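Tandgate › Join us › Open calls

Equipment Planning Coordinator, two-arm benches (one position) and call for trial operators

Posted 2023-04-25

We're getting ready to buy our next set of robot benches, and we would love some help doing it well! Tandgate runs a shared robotics workshop where small manufacturers and school programs can try out automation before they spend their own money on it. Our first two-arm bench has been booked solid since it opened, and we now have the go-ahead to plan for more. The open position is for the person who turns that go-ahead into a sensible shopping list, a budget that holds together and a room that works on the day the crates arrive.

You'd report to Javiera Sepúlveda, who runs bench operations and has kept very good notes on every cable, finger pad and power supply we've gone through so far. She is looking forward to handing those notes to somebody who gets excited by them. Much of the daily bench work is picking up small things and putting them where they belong, so a lot of your planning will start at the fingertips.
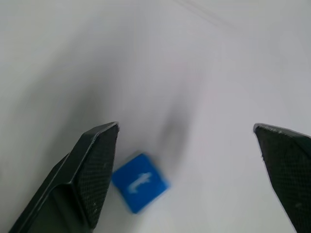

Do I need an engineering degree to apply?
A degree is welcome but it isn't required; we care more that you have bought, scheduled or looked after equipment of some kind, whether in a lab, a print shop, a kitchen or a theater.

What you'd be doing

Comparing quotes for arms, grippers and mounts. We have offers in hand from Alumeck and Sikach, and they are laid out so differently that the first job is getting them onto one page.
Building the budget, including the dull parts: spare pads, shipping, training time, insurance, the second set of cables.
Working out bench layouts with our operators – reach, seating, where the cables run, where people stand.
Keeping a calendar of deliveries so that nothing big lands during a school visit.
Writing up what we learn in language a shop owner can read over lunch.

The position is 15 hours a week through the end of August, with a good chance of going longer if the second round of buying is approved. Hours are flexible, though you'll want to be in the building for part of most weeks. There's a supplies and travel allowance of $672, which should cover a visit to Popescu, where a bench layout we admire is already in use. They've kindly offered to walk us through what they'd buy again and what they wouldn't.
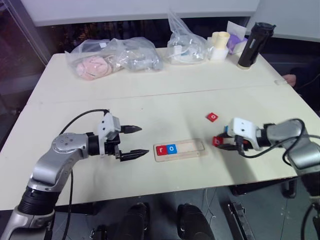

Trial operators are the other half of this call, and we mean it when we say your opinions will shape what we order. We're looking for 50 people to spend a session at a bench, running short sorting and placing tasks and telling us afterward what felt awkward. Come with no experience or with plenty, we want both. Tasks are along the lines of setting letter blocks side by side in a wooden tray, with one arm or two, and you'd be surprised how much a buyer can learn from that! Does the operator want a longer reach, or a smaller gripper? Is the table deep enough to keep a row of bagged items on the far side and still leave room for the arms to work? Should the cables hang down past the front of the table or go somewhere else entirely? Every answer goes into the comparison sheet with the same weight as the price.

Sessions last 2 hours including a break, and there's coffee. Operators need to be 18 or older and comfortable sitting or standing at a table. Let us know if you'd like a particular chair height or a quieter slot and we'll set it up.

How to apply

For the coordinator position, send a resume and one page telling us about something you bought or helped buy for a group, what you got right and what you'd do differently. It can be a forklift or a coffee machine. We read all of them, and Javiera replies to everyone herself.

For the trial sessions, a short note is plenty: your name, the times of day that suit you and whether you've used a robot arm before.

Both go to the front desk or through the contact form on this site, marked "Bench planning." Visits before applying are very welcome – ring the bell at the side door and ask for the bench room.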